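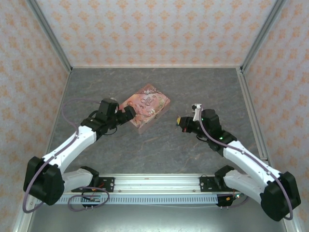 One of our first customers wrote back after her trial to say that she could fold a tea towel in the time it took us to explain why our machine couldn't. We kept the letter. She was right, and it is a fair place to start a page about Vorby.

About us

Vorby tests whether robot arms can do ordinary jobs at home and on the shop floor. We work from a unit in Pleromside and have a second bench at Divoseck, where the packing trials are run. Makers and shops come to us before they spend money, and we tell them what a machine managed and what it didn't.

What we test

Our work is mostly small handling jobs: picking up a gift box, turning it, lifting a lid, putting it back on square. We also do cloths, cutlery, shelf stacking and parcel labels. Each job is tried up to 2,000 times before we report on it. We move the item between tries and write down every drop, crush and miss.

Two arms are used for most box work. One arm alone tends to push a light carton across the table — a person would steady it with the other hand and never think about it.

Where things stand

Can machines do the chores yet? Some of them, slowly. Rigid items of a known size go well. Soft, shiny or floppy things still go badly, and so does anything that has been put down in an odd place. Of the 40 household jobs on our list, we would trust a machine alone with very few.

On the shop floor the answer is a bit better, as the same box comes round again and again. Keogh, our set of packing tests, covers this side and will be extended in October.

Working with us

Send us the item and tell us what you want done with it. A standard trial takes 90 days and ends with a written report, including the failures. We don't sell robots or take commission from those who do.

Page last updated July 31, 2022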